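Glasses cloudy after air drying, rack or water?
posted by Noémie Royer, 07/01/2026

Moved into the Tredesberg building in September and ever since then my drinking glasses come out cloudy. Hand wash only, no dishwasher. I rinse, put them upside down on the wire rack, leave them overnight. By morning theres a white ring at the rim and a haze down in the grooves. The pressed kind of glass, ridges all the way up, thick base. Plain smooth ones don't look as bad.

Rack is stainless, the wavy wire type. Glass goes on it like so:
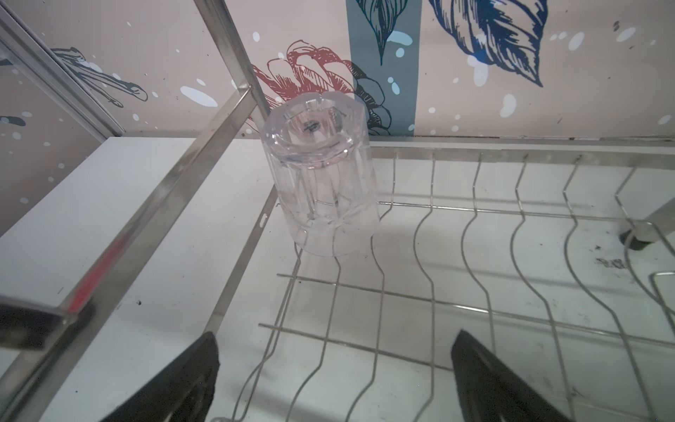
Kavutville Home Help Club – Kitchen & Cleaning

Do I need a different rack? Saw one for 80 bucks and would rather not. Also is it ok to scrub inside the ridges or will that scratch.

Régis Huet
Hard water. Don't buy the rack. Kavutville water is hard all over, you get that ring wherever drops sit and dry. Fix: bowl of warm water, good splash of white vinegar, glasses in for 5 minutes, soft brush up and down the ridges (not steel wool!!), rinse, then dry with a towel right away. The towel part matters most. Overnight on a rack = spots, any rack. Ridged glass holds more drops so yeah it looks worse.

If vinegar does nothing after 3 tries its probably etching and that's permanent, sorry.

Albane Poulain
mine do that too. I just drink out of mugs now

Eino Saarela
Agree with Régis mostly. Would add, use less soap. Half of what people call hard water is soap film, rub the haze with a wet finger and if it feels slick thats soap. Also wipe down whatever is under the rack while your at it, drips leave marks there and they get harder to shift. Tilt the glasses a little if you can so air gets in, flat on the rim traps the damp. I use a Trumatex cloth, any lint free one is fine.

Noémie Royer
Did the vinegar on two of them, way better. Rim still has a faint line, will try again tonite. Thx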